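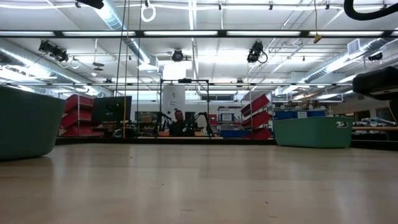
I spent most of Sunday with next year's equipment budget spread over the kitchen table, and I think I've finally made peace with it. We're getting a second pair of arms (hooray!), and Benedita Rebelo has signed off on it, on the condition that I stop calling everything else "odds and ends."

She has a point. When I planned the first station back in August I wrote down the arms, the computer and a nice round number for the rest, and the rest ate us alive. Bins, for one. You'd think a plastic bin is a plastic bin, but we've bought 71 of them by now, in red, green, blue and orange, and I still get asked for more. Then there's shelving, labels, light panels, and cable, oh my goodness, the cable.

So this time I did it properly and got two quotes. Plereck came in lower on the arms but wanted us to pay separately for mounting and setup. Zostport folds all that in, plus a spare gripper, and can deliver in around 3 weeks. I went back and forth over it for days and drank far too much coffee, and in the end I picked Zostport, mostly for the spare. Waiting on a part while everyone stands about is a cost too, even if it never gets its own line in the spreadsheet.

The lights I'm leaving for spring. Garcia has a used set they may let go cheaply, and I'd love to see it before I promise anybody anything. The order for the arms goes in on Friday.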